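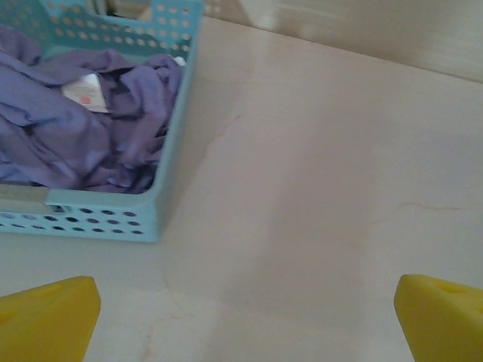

Idema Flat Linen and Cleaning Cloths

Institutional supply range, Wirnthorpe Textile Services

The Idema range covers the everyday cloth needs of residential homes, clinics and school kitchens. All items are cut and hemmed at the Hivorcombe workroom and are sold by the pack. Orders placed before noon on Tuesday leave with that week's delivery.

Fabric

Idema cloths are woven from a cotton and polyester blend. The standard weight is suited to wiping, drying and general table use. The heavy weight is intended for kitchens and is not recommended for glassware, as it sheds a small amount of lint during its first washes. White is held in stock throughout the year. Dyed cloths are made to order for customers who separate their cleaning by area. 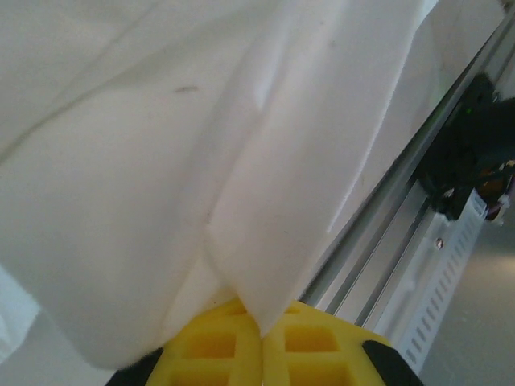
Washing and care

Wash all items before first use. White cloths may be washed at temperatures up to 154 °F with any standard laundry detergent. Dyed cloths should be washed separately for the first 2 cycles and kept below 92 °F for those cycles. Fabric softener reduces absorbency and should not be used on any item in the range. Chlorine bleach is permitted on white standard weight only.

Tumble dry on medium. Items removed promptly and folded while warm will not normally need pressing. Shrinkage is greatest in the first wash and is allowed for in the cut size.
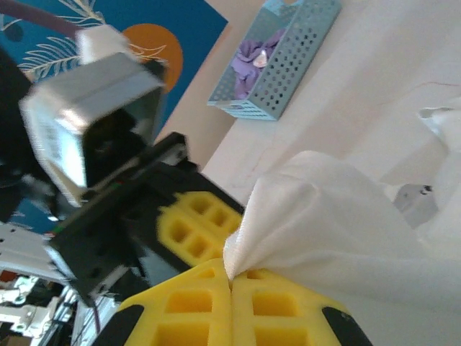 Pack sizes

Standard weight, white: pack of 96
Standard weight, dyed: pack of 92
Heavy weight, white: pack of 92

Mixed packs are not available. Customers transferring from the former Chettiar range should note that Idema cloths are cut slightly longer and may require deeper shelving when folded in thirds.

Samples and returns

Sample cloths are supplied free of charge to registered institutions. Unopened packs may be returned for credit. Faulty hems are replaced whether or not the item has been washed, provided that the pack label is enclosed.

Account inquiries: Ravindran Fernandes, Institutional Sales
Fabric and care inquiries: Mohsin Lodhi, Hivorcombe Workroom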